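Collecting Folding Examples for a Two-Armed Robot
Student project report, Bruromier group, November 2019

3. Collecting the examples

3.1 Where we worked
Our first plan was to record everything on a lab table. The policy we trained on those examples did badly as soon as the cloth lay on anything soft, so we moved the work to a furnished bedroom at Momthorpe and used the bed as the folding surface. A duvet gives way under the fingers and has creases of its own, and we wanted both in the data.

3.2 What we recorded
Each example is one attempt at folding one garment. We kept the head camera view, the wrist camera views, the joint positions of both arms and the opening of each gripper. The operator began with the garment in a heap and stopped when it was a rectangle, or when the time limit of 91 seconds ran out. Failed attempts were kept but marked as failed.
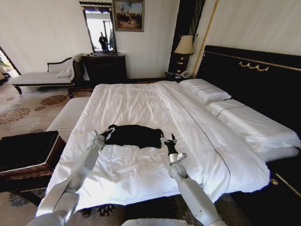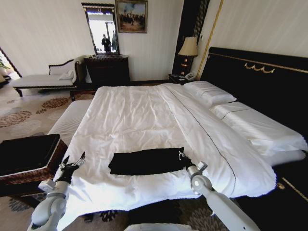 Black garment on the white duvet, head camera, in both views so far. 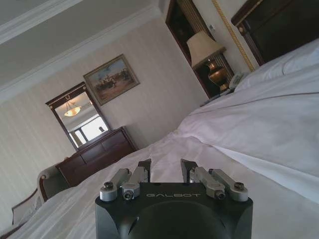 3.3 Labelling
We cut every attempt into stages with Utau, a small labelling tool written for this project. The stages are reach, grasp, spread, fold and release. Two of us labelled each attempt separately and then compared the cut points. Where we differed by more than 30 time steps we watched the recording again and agreed on one value. Most of the differences were between spread and fold - the operators often did a bit of both at once.

3.4 How much we have
By the end of the collection period we had 2608 attempts. Dark garments are over-represented. They were easy to pick out against white bedding, and we should have noticed sooner that this made the task simpler than it needed to be. White shirts are the main gap.

3.5 Problems
The wrist views drifted out of step with the head view during long sessions. We fixed this by restarting the recorder between garments, following the Tripathi checklist that our group uses for all its recordings. Grasping a single layer was also hard, and operators tended to pick up the duvet cover along with the sleeve. We plan to collect a smaller set in January with patterned bedding and lighter clothes.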